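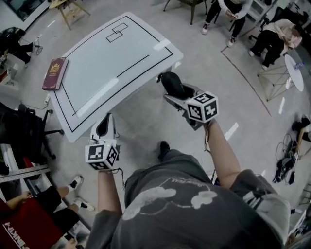 Teaching by Hand at Llewellyn

The demonstration floor at Llewellyn is one room on the ground level of a former thread mill built in 1917. Visitors to the spring open day enter past the loading dock, leave their coats in the hall, and find somewhere to sit. Most of the session is spent watching a person work at a white table.

The operator holds a gripper in each hand. Both have soft black fingers and a white body, and each carries a cube of printed square markers near the handle. Tracking software reads the markers and recovers the position and angle of the gripper. Finger opening is logged separately. The two streams are merged into one record per attempt, which the group calls a take.

Black tape on the tabletop outlines a large rectangle, the working area for all tasks. Two smaller outlines near the far edge overlap slightly. Genji Nomura, who runs the floor, said the overlap is deliberate: a policy trained on cleanly separated targets tends to do poorly when two goals share space. The test object can be almost anything flat and stiff. A small dark red book with a gold emblem lay on the near corner of the table during one of the runs.

The project is named Zullach. Its target is 2000 usable takes per task before any training begins. Misaki Uchida, who reviews the recordings, had 262 for the current task on the morning of the visit. She rejects a take if a marker cube is hidden for too long or if the operator's two hands drift out of the working area. Operators work in 4-hour shifts and trade off at the table. The others sit along the edges of the room until their turn.

"The arm is the easy part to buy," Nomura said. "Getting people to move in a way the arm can repeat takes practice."

New operators move too fast. Wrist rotation is the usual fault, as a human wrist will turn through angles that the group's arms cannot reach without a pause to reposition. Jamshid Abbasi, the lead trainer, has beginners do the same pick and place at half speed for a full shift. Takes from that shift are not kept.

Playback was shown next door, on a two-arm station running software called Ornarer. The arms picked up a thin card, passed it from left to right, and set it down inside a taped outline. The second attempt dropped the card at the handoff. Abbasi put it back by hand and restarted the run.

Llewellyn plans another open day in December. By then Uchida expects the first Zullach task to be in training.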